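About Fotness

Fotness makes and finds cheerful things for the rooms where families really live. We opened our shop in Bloxham in January with 33 tablecloths, a borrowed cutting table and a lot of opinions about fringe. The workroom came later, out in Fekdale, and that's where most of the sewing happens now.

Children's tablecloths are our first love. Bright green grass, giant spotted mushrooms, cartoon kids off on a walk - we can't get enough of them! A low table with a cloth like that turns into the place where everybody wants to eat lunch, and nobody minds much if the juice goes over.

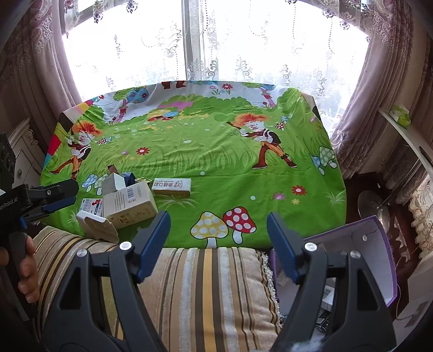
Then there are the cushions. We keep over 200 fabrics on the shelves, with a soft spot for stripes in creams and browns, and we'll happily add a trim if you bring one in from an old favorite. Our standard cloth is 135 centimeters wide, but ask us about odd sizes, we like those too.

Most of our prints come through Fondosard, a small studio we've worked with from the start. They send us drawings, we argue over the colors (usually more red, please), and the winners go into the spring range.

Come by and feel the fabrics for yourself. The remnant basket is by the door, and every piece in it is 50 cents.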